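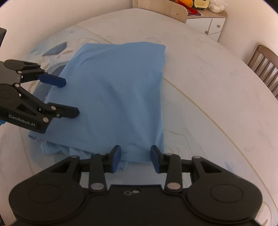

Fig. 1. Light-blue garment, folded, on the large white table.

Folding for the Helmy Clothes Swap: a project report
Dagim Jemal, Textiles and Everyday Design, second year

Why folding

I came to this project by way of my own chest of drawers, where nothing has ever stayed flat for longer than a morning. When the Helmy swap asked our course for help with getting clothes ready for its rails and shelves, I put my hand up before I had read the whole message. The swap takes in more than 1,000 pieces a term, and most of them arrive in carrier bags in the state you would expect.

The question I set myself was simple: can one folding method cope with soft, light garments that have a zip? T-shirts are well covered. There are charts for them everywhere, and a decent one in the Plaltier shop handbook our tutor lent us. Zipped things get a single line in that handbook ("fold as for knitwear"), and anyone who has tried it knows the zip has other ideas.

What I worked with

I kept to thin fabrics in pale colours, partly because creases are easy to judge on them in daylight. The garment in Fig. 1 was a favourite. It slips about, it wrinkles if you so much as look at it, and there is always a bit of cloth that wants to wander out of the side of the bundle. I got very fond of it!

The table matters more than I thought it would. My desk at home is too narrow to lay anything out properly, and I ended up folding over the edge and starting again. A big table lets you open the whole piece out, walk round it and see where the fabric is pulling.

The method

I tried out three orders of folding and kept notes in a Kesura notebook (squared paper, very handy for sketching fold lines). The one I settled on goes like this.

Close the zip all the way and lay the garment face down. Smooth from the middle outwards with the flat of the hand. Bring one side in to the centre, then the other, and lay the sleeves down along the length. Fold the bottom third up, then the top over it, and turn the bundle so the smooth side is on top.

The zip is where the time goes. A zip is stiffer than the cloth on either side of it, so if it isn't lying straight the whole bundle ends up with a ridge across it. I learned to take hold of the zip strip first and let the fabric settle around it, and to draw it straight before touching anything else. On very thin cloth I hold it near one end and ease the rest flat with my other hand – slow at first, but it soon becomes a habit.

I also laid garments out on a marble-patterned table with a big printed panel on it, a pale blue landscape with a great round moon-like shape on the left, starry speckles inside it and long wavy lines running off to the right over the mountains. I love that print. Light-blue fabric next to it looks like part of the same picture, and I have stolen the colours for my next piece of coursework.
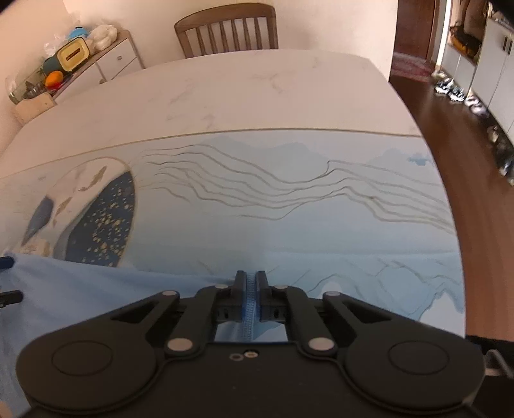
What I found

With the zip straightened first, my bundles came out flatter and kept their shape better when I carried them across the room. My best time for one garment was 60 seconds, including the smoothing. Without that first step I was a little quicker, but I refolded so many that I gained nothing by it.

The near side of the bundle is still my weak spot. Layers show there and loose fabric hangs down, especially with slippery cloth. A narrower first fold helps a bit. I tried tucking the ends in as well, which looks lovely until you pick it up.

What I would do next

Heavier fabrics, definitely, and hoods, which I avoided completely. I would also like to test the method on people who have never seen it. Omgate, the student magazine, has offered me a page for the instructions, so I am redrawing my notebook sketches with the fold lines in two colours. The swap opens again in January and I have already asked for a morning on the knitwear shelf.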